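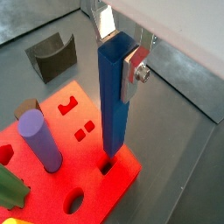

Stop buying grippers on grip force

4/11/23

Most gripper comparisons I read start with a table of forces. So many newtons at the fingertip, so many millimetres of stroke, so many kilos of payload. I used to write them that way myself. After four weeks of putting pegs into a foam shape sorter with two grippers on the same arm, I think the force column should go at the bottom of the page, and for small assembly work it could be left off.

The two grippers were the Vorex and the Sedlow. Both are parallel, both electric, both sold for light assembly. The arm was our Lanz and the controller was the Sallix we already had. I ran 2,781 insertions in total, split as evenly as I could manage between the two. The job was always the same: hold a peg upright, bring it over its hole, lower it, let go.

A child's toy is a fair test, whatever people say about it. The complaint I hear is that foam is soft and forgives errors a steel fixture wouldn't. It does forgive some. But a square peg over a square hole has to be right in two directions and in rotation, and if it is a little to one side it catches the edge and stops. Foam also gives slightly under load, so a gripper that pushes hard can bend the board and look as though it is succeeding. I counted those as failures. Anyone who only checks whether the peg ended up in the hole will get a kinder number than I did.

What separated the two grippers was how the peg sat in the fingers before it ever reached the board. The Vorex closes harder, and on paper that is its selling point. In use, one finger arrives a touch before the other and the peg turns by a small angle as it is clamped. You can't see it from across the room. You can see it from a camera at the wrist, looking down the side of the peg at the tip and the hole. The Sedlow has less force and closes evenly, and its pegs hung straighter.

Finger pads matter more than either maker admits. I tried bare metal fingers first, and smooth pegs slid in them whenever the tip touched the rim. With soft pads the sliding stopped, and a new problem came in, because a soft pad lets the peg rock. A thin, firm pad was the best of the 7 I tried. Neither gripper comes with one. I think that is poor, given what they cost, and I would sooner have a packet of decent pads in the box than another page on maximum payload.

Then there is the camera. I know people who mount one overhead and call it done. An overhead view is fine for finding the board. It is close to useless in the last part of the move, when the gripper itself is covering the hole. A small camera at the wrist has its own faults. The peg blocks part of the opening, and the housing takes up a corner of the view. Even so, it shows the gap between the tip and the hole at the moment you need to know about it, and the controller can correct before going down. If the budget only stretches to one camera, put it at the wrist.

I will give the Vorex its due. It never dropped anything, and for pulling stiff parts out of a fixture I would choose it. The makers rate its fingers for 2,000 hours and I have no reason to doubt them. But pulling is a different job from placing, and most of the people asking me for advice are placing.

My advice is to borrow both grippers before you order either. Put a square peg in the fingers, hang it over a square hole, and look at how it sits. Close and open on it twenty times and look again each time. It takes an afternoon and needs no code beyond a loop. If the supplier won't lend you a unit for that, ask a different supplier.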